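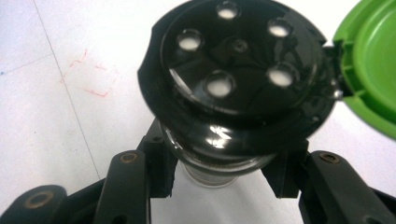
Holding foreign currency before moving: worth it?

Posted by tallowby
Hello all. I will move from Hukcombe to the euro zone in March and I have 1148 dollars left in my everyday account at Brellitz. Should I change it now, or wait for a better rate? My colleague is sure that the dollar will go up before winter is over. I am not so sure.

Posted by fernlet_9
Change half now, half later. Then you are never completely wrong.

Posted by mossgate
I disagree with fernlet_9. With this amount the fee is more important than the rate. Brellitz takes a fixed fee for each transfer, so two transfers means you pay it two times. Check Haslinger too, they put the cost inside the rate and you don't see it on the receipt.

Posted by fernlet_9
Haslinger was cheaper for me when I sent 618 last year. I compared on the same morning.

Posted by mossgate
Cheaper than which bank? The advertised rate is not the rate you get at the counter.

Posted by tallowby
Thank you both. I asked at the Hilleck branch and the fee is 4 dollars per transfer, so it is less than I feared. They could not tell me the margin on the rate, only that it is "competitive". I have asked for it in writing.

Posted by quillonby
Please keep some dollars for the last phone bill. I closed my account too early and paying from abroad cost me more than the bill.

Posted by tallowby
Good point, I had forgotten the phone. I will leave the account open until April.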